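Furnival Office Talk – speaker notes
Session 6, the kitchen one

Slide 1. Wait for the coffee people to sit down. They will be late. They are the reason for the talk.

Open with the survey. We asked 188 people at Plestard what they'd fix first in the break room. Top answer by a mile: "the microwave." Pause. The microwave works fine.

Slide 2. What they meant was the stuff near the microwave. Cords, mostly. Everyone wants an appliance and no one wants an outlet, so the power strip goes on the floor and lives there for years, like a pet.

Ask for hands: who has stepped over a cord today? (Leave your own hand up.)

Slide 3. Costs. Moving outlets up to counter height, $1000 a room on the Jomirico quote. Clips and a cord cover, $300. Guess which one got approved. Guess which one is still in its box.

Slide 4. Floor litter. Small things land at the foot of a counter and stay. People will mop up a spill, but a scrap of paper is apparently scenery – skip this bit if we're running over.

Slide 5. Leave up during questions. If someone asks about the fridge, say the fridge is its own talk.

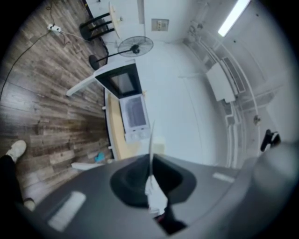
Slide 5: Microwave on the counter, power strip on the floor.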